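Notebook, Remcombe office, second floor
2021-10-02

Carrying on from Ylva's page. She wrote up the morning, I have the rest, and Oda has promised to add the door tally when she finds the sheet she put it on.

Task for the block is still "enter small office, tidy desk, leave". Maj-Britt wants it done the same way by four people so that Kuvura have enough variety without us having to rewrite the instructions again. I did my share with the hand-held grippers and my forearms are telling me about it. Ylva had the same complaint in May and it was put down to her height. I am a good deal taller than Ylva.

Points from the door:

- Lever handles are fine if you come up from underneath and let the jaw hook. Coming at it flat, the tape slides. We should decide whether the tape is part of the kit or a repair, as at the moment it's both.
- With the door partly open you want to use your hip. Everyone does. Agnes says hips are not allowed, the arm won't have one. Fair enough, but then the people who clean these rooms with a bag in one hand and a cloth in the other are doing a job we are not recording.
- Pulling the door shut behind you is much harder than opening it. I gave up twice and started again.

Then there was the meeting with the Bundimgate people, which is what I wanted to get down while I remember it.

They run office cleaning over several buildings and they have been told (by Bustamante, I gather, not by us) that a machine on wheels will be doing the evening desk round in their smaller rooms before long. The figure going about is 200 rooms a night. I asked where that came from and was told it was in the slides. I asked what counted as a room done and that was not in the slides.

Aslak was more polite than me and drew it out as a flow: open door, look, pick up what is on the desk, wipe, put back, close door. It looks good on a whiteboard. It's also what a cleaner does when nothing is in the way, and I have yet to work in an office where nothing is in the way. Cables on the floor, mats, a chair pushed out at an angle with somebody's coat over it. Do you move the coat? A cleaner knows. I couldn't tell you the rule and I have been asked to write it down.

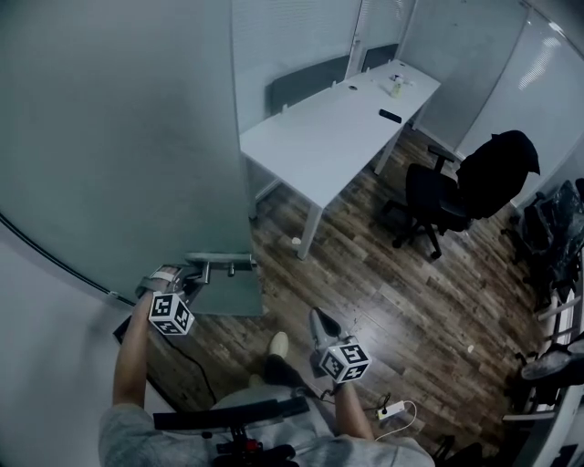

What came out of the meeting, once the slides were off, was that the cleaners have already had their hours changed. The machine isn't there yet. The rota was redrawn on the assumption that it would be, so two people now cover what used to take more, and the rooms get done every other night. One of the supervisors said, quite mildly, that so far automation has meant the same bins with fewer hands. Agnes wrote that down and then asked me whether it should go in the report. I think it should. Maj-Britt thinks it should go in "in some form".

I'm also not convinced by the talk about "moving people up to supervising". Supervising what? If the thing gets stuck behind a door at nine in the evening, someone has to walk over and unstick it, and that someone will be a cleaner, on cleaner's pay, with a new line in the job sheet. Asked Bustamante's man on the call about training and he said it would be intuitive. He said that about the charging dock as well.

To be fair to the other side (Aslak insists): wiping desks all evening is hard on shoulders and knees, and a couple of the cleaners said they would gladly hand over the wiping and keep the rest. They were quite exact about which part they wanted rid of. It was the leaning across deep desks to reach the far edge, along the screens. I had that one down as easy, having arms. So perhaps we have the order of tasks backwards and should start with the far edge and leave the doors to people for now. Aslak likes this. Kuvura will not, doors are in the contract.

On numbers. Kuvura ask for 1,000 good runs for the whole set. Counting only the ones where I'd be happy for someone to learn from me, we are at around a fifth of that. Oda's count is higher because she includes the ones with a fumble in the middle. There is an argument for keeping the fumbles, and I half agree with it, but let's pick one rule and stick to it before Agnes adds anything up. Last time we had both rules in the same spreadsheet and I lost an afternoon.

Other bits:

Strap needs a longer tail or a different buckle. On me it rides up into the neck after a few runs.

Things on desks: small bottles are awkward, remotes are easy, anything round rolls. Don't let people clear the desk beforehand to be helpful.

Ylva asks if we can go along on a proper evening shift at Bundimgate, just to watch, no kit. Yes please. I have asked for it before and was told the schedule was tight. I'd give up 2 recording blocks for it.

Still to do: chase Oda for the tally, ask Maj-Britt what "in some form" means, find out who at Bustamante wrote the 200 and whether they have ever shut one of these doors behind them.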